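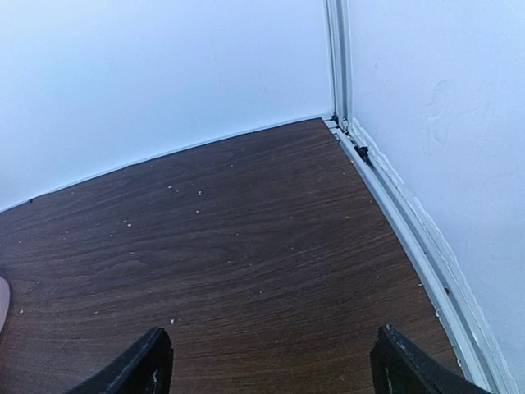 Sliding doors are the great swindle of the small home and I will say so to anyone who asks. Also to people who don't. We were sold them as a space saver, no door swinging out into the hall, no bruised knees, and fair enough, mine has saved me the space. What I got in exchange was a groove. Any metal track at floor level is a gutter with ideas above its station, and it collects. Look at the corner, where the rail meets the upright: a black clump of something sitting down in the channel, and those pale chips along the edge of the rail where it touches the brown. That is what a track does with a home. It keeps bits of it.

I have read all the advice. Old toothbrush. Cotton bud. Hoover nozzle, the thin one, which lives in a cupboard nobody can reach. The advice assumes you have a free Saturday and the knees for it. And the corners are the worst because every tool you own is round at the end and every corner is square. You push the muck along with great purpose and it ends up in the joint, where the little gaps are, and there it stays till you move house.

My friend Jeanie Skinner disagrees with me, loudly. She had hers put in at the flat in Nerkamstead and she paid 467 pounds for the pair, fitting extra, and says it is the best money she ever spent. Her argument is that all rooms have dirty edges, it's just that a track makes you look at them. A skirting board hides it, a hinge hides it, the gap under a cooker hides a whole civilisation. Fine. But I can live with what I can't see, most of us do, it is how anyone gets to bed at night.

What annoys me is that it is a design problem and we have been talked into treating it as a housework problem. If the groove fills up, the answer given is always clean it more. Never make it shallower, or leave the end open so you can sweep the stuff out, or hang the door from the top and leave the floor alone. Top-hung doors exist! They cost more, I know, I was quoted 392 for the cheap one and that was before the man had looked at my ceiling and made the noise they make. He wanted to put in an extra beam. I let him finish his tea.

Rocío Durán upstairs went the other way and took hers out altogether. Curtain. Plain, heavy, on a pole. Took five minutes to hang, if you beleive her, and she washes it twice a year. It lets the sound through and the smell of onions and the cat goes wherever it likes. I was sniffy about it when she did it. I am less sniffy now – I have stood in that doorway with a cup of tea and looked down at one uninterrupted bit of floor and felt something close to envy.

So, the curtain, or the top rail, or an ordinary door with an ordinary hinge and a bruise now and then. Any of those. If you are doing up a room this August and somebody shows you a brochure with a lovely clean silver line running along the bottom of everything, ask to see one thats been lived with for three winters. Ask to see the corner.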